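Achterberg Walking Map, folded paper edition

The Achterberg map covers the old town and the streets north of the canal, with 323 listed buildings marked by decade. I used it over two mornings in May, starting at Pondon Square.

The paper is thick and folds back without a fight. House numbers are small but readable – I only needed my glasses for the inset. 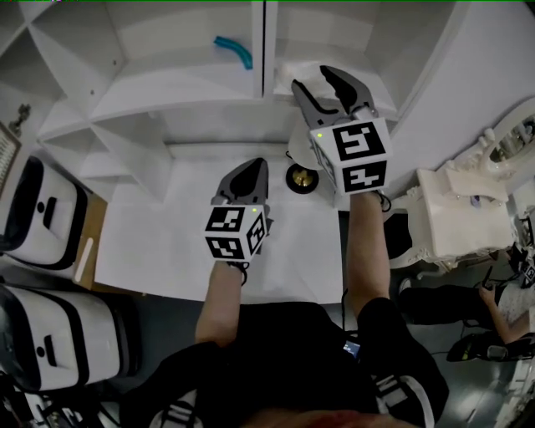 What could be better

Clokar Street stops at number 10, though the terraces carry on well past the chapel. The dates for the mill cottages don't match the plaques either.

Score: 7 out of 10. Worth having if you plan to walk the area more than once.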